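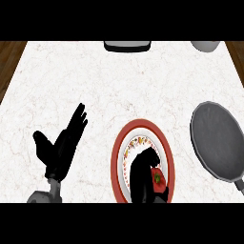 Kitchen automation at Trudadell is the use of two-armed robots, and the simulation software behind them, to do plating and prep work in the company's staff canteens. I cooked there for 11 years before I moved over to writing entries for this wiki, so you're getting the cook's version. The robots learn in a rendered kitchen before they go anywhere near a real one, and the tasks are the kind of thing a new hire gets on day one. Take a tomato on a plate: one black hand curls its fingers down around it while the other stays open over the marble, and there's a frying pan sitting off to the right that has nothing to do with the job. I must have moved a million tomatoes in my life and never once thought about what my left hand was up to!

Background

Trudadell runs canteens for warehouses and office parks, and the biggest one is at Kerkmont, where 40 people work in the kitchen across all shifts. The idea of automating part of the line came from Ecaterina Bogdan, the operations manager, after a summer when we couldn't fill the early prep shift no matter what we offered (I worked a lot of those mornings myself and I can't say I blame people). She brought in Rolen, a small software outfit that builds simulated kitchens, and the first sessions with the cooks were held in July.

The project name is Morris. I've asked several people where that came from and got a different story each time, so I'm leaving it out.

How the work is set up

Rolen's people build a counter on screen and put things on it: plates, pans, bowls, vegetables. Then somebody has to show the arms what to do. At Kerkmont that somebody is a cook wearing a headset and gloves, sitting in what used to be the dry goods office. You move your hands, the robot hands on the screen move too, and the software keeps a record of it. A session lasts 20 minutes and then you take a break, which you will want, because your shoulders get tired in a way that's hard to explain to anyone who hasn't tried it.

The first thing every cook complains about is that you can't feel anything. With a real tomato you know right away if it's soft, and you ease off without thinking. On the screen you go by eye. Yoga Ngau, who ran the salad station for years and is easily the best at this, told me she started watching the stem to judge whether the tomato was turning in her grip. I tried that and got a lot better, though still nowhere near as good as her.

The second complaint is speed. Cooks are fast, and the software people kept asking us to slow down and do the grab the same way twice. Line cooks don't much like being told to slow down, so that took some getting used to on both sides.

Changes for the staff

So what happened to the jobs? This is what people write in to ask, and the answer is a bit mixed. There are 2 robot stations on the Kerkmont line now, both doing cold plating. The early prep shift got smaller, and the people on it were offered either demonstration work or a spot on the hot line. Most took the hot line. Demonstration work pays a little more per hour, but you sit down all day and you don't really talk to anybody, and plenty of cooks got into this trade for the talking.

Arwel Pritchard, the shop steward at the time, pushed for two things. He wanted recorded sessions kept out of performance reviews, and he wanted cooks to be able to go back to their old station if they didn't like the headset. He got the first one in writing. The second is more of a handshake deal, and I've heard grumbling about how well it holds up when the kitchen is short.

There's also new work that didn't exist before. Someone has to restock the stations, wipe down the hands, and step in when a plate goes wrong at noon with a line out the door. That's mostly Rin Sasaki, who came up through dishwashing and now gets called over so often that she's asked for a proper job title. As of October 2023 she was still waiting for it.

Open questions

Hot food is the big one. Rolen has pans in its simulated kitchens, but the arms at Kerkmont stick to cold plates for now, and the cooks I talk to are split on whether that should change. Dayana Cabrera, the head chef, wants to hold off until the cold stations have been through a full holiday season. Ecaterina would like to move sooner. They've had this argument in front of me more than once, usually over lunch.

See also: Canteen work; Line cook; Remote demonstration; Kerkmont kitchen (layout)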